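Bathroom tips for people who would rather be doing something else

Filed under: Household, 10 Feb 2018

The soap scum chapter

Soap scum is what you get when bar soap meets hard water and they decide to settle down together. Switching to a liquid wash cuts most of it. If you're attached to your bar soap, and I am, wipe the tub with an old face cloth before you get out of the room. You won't do it every night. Twice a week makes a difference you can feel with your hand.

For the scum already in residence, warm white vinegar with a squirt of dish soap. Mix 500 mL of vinegar with a good tablespoon of soap in a spray bottle, spray, go away for 20 minutes, come back, rinse. Keep it off marble and other natural stone, and off any tap with a fancy finish. I once left vinegar on a "brushed antique" tap over lunch and by the afternoon it was considerably more antique.

Never mix vinegar with bleach. Everyone knows this and every August, when the windows are open and people feel ambitious, somebody does it anyway.

Acrylic and enamel

Find out which one you own before you buy anything gritty. Knock on it. Enamel on steel or iron sounds like a pot and feels cold. Acrylic sounds like a cooler lid. Scouring powder will dull acrylic for good, and the dull patches hold dirt, so you'll be scouring again by the weekend. Baking soda on a damp cloth is as rough as I'd go.

The Gurari cream my sister-in-law swears by does a decent job on enamel and smells like a dentist's hallway. The Hemimska one costs twice as much and comes in a nicer tub.

Taps and drains

Limescale at the base of a tap: soak a strip of paper towel in lemon juice, wrap it round, leave it for ten minutes and poke at the edges with a wooden toothpick. Plated taps get five minutes and a thorough rinse. A knife is faster and you will regret it.

For a slow drain, pull the stopper and look before you pour anything down it. It's hair. It was always going to be hair. One of those barbed plastic strips from the hardware store will fetch it out in a single horrible piece. Have a bag open and ready. Follow with a kettle of hot (not boiling) water if your pipes are plastic.

Pump bottles

The last bit in a pump bottle is the part you paid for and can't reach. Unscrew the top, add a splash of warm water, swirl, and you have a few more days of thin but perfectly serviceable soap. Do this with hand soap and shampoo. Don't do it with face cream, which goes off.

If the pump sticks, run the head under hot water and work it up and down in a glass of the same. Dried soap in the spout is usually the culprit. We keep one good pump and refill it from a 900 mL Damasceno pouch.

And cut down on what lives on the edge of the tub. Every bottle leaves a ring, and every ring has a colour all its own. I allow 4 in our house, and there are currently more.
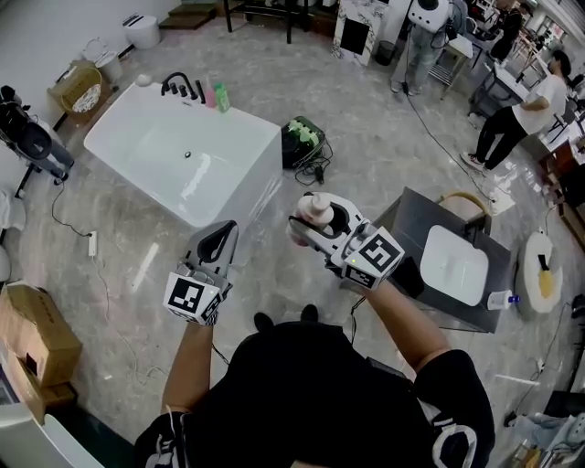
Floors come last, always, working backwards toward the door. Sweep up the hair dry first or you'll just be moving it about in little wet commas. A flat mop wrung nearly dry is plenty for tile. I used a Grura steam mop for one winter and mostly steamed my slippers.

Hang the bath mat over something between uses. If it smells after washing, it needs a second rinse and less detergent, same as the towels.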